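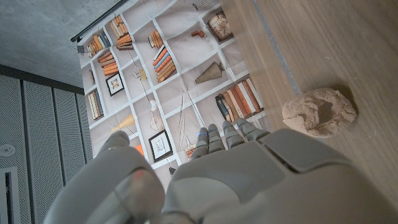 4.2 Effect of the background on wrist-view policies

In the previous section all trials were made with a plain background. We now ask how much a policy depends on what the wrist camera sees behind the hand. This question is often left open in papers on wrist-view learning, where the table fills most of the view. In our setup the camera sees more than the table. Figure 3 gives one wrist view with the printed bookshelf backdrop, which we call the "shelf" condition. The fingers and the sponge-like object on the wood surface take only a part of the view, and the printed books lie close to the fingertips in the image.

Figure 3. Wrist-camera view in the shelf condition. The hand, the object and the printed backdrop are visible together.

The backdrop was chosen because it has many straight edges and small items with strong contrast. For a network without depth input, these printed items can look like real things to be grasped. The view is also tilted with respect to the room, so the shelves run diagonally. We did not correct this tilt in software – the policy receives the image in the same orientation as it was recorded.

We compare two training sets. The first one, named Leitner, has 60 demonstrations, all with the plain background. The second one, named Plurkden, has the same number of demonstrations, but 22 of them were collected with the shelf backdrop and the rest with the plain one. The network, the number of training steps and the hand controller are equal in both cases. All demonstrations were given by the same operator at our Skerkingate laboratory, in order to avoid differences of style between persons.

Each policy was tested in 40 trials in the shelf condition. A trial is counted as a success if the object is lifted from the surface and held until the end of the trial. The start position of the object was taken from a fixed list, and both policies used the same list. Normand Petrenko placed the object and Maham Gilani judged the result from the recording, without knowing which policy was running.

The policy trained on Leitner succeeded in 22 trials. Most of its failures have the same form: the hand moves toward the backdrop during the approach and closes the fingers too early. The policy trained on Plurkden failed in 2 trials only. In both of them the fingers touched the object on its side and pushed it away before closing.

To see if the gain comes at a cost, we repeated the test with the plain background. Here we found no clear difference between the two policies. We therefore use Plurkden for all experiments in Section 5, including the comparison with the Grultov baseline.

One limit of this test should be noted. The backdrop is flat, and its printed items do not shift against each other when the wrist moves, as items on a real shelf would do. A policy could learn to use this cue. We did not test a real bookshelf, and the results should not be read as a claim about cluttered rooms in general.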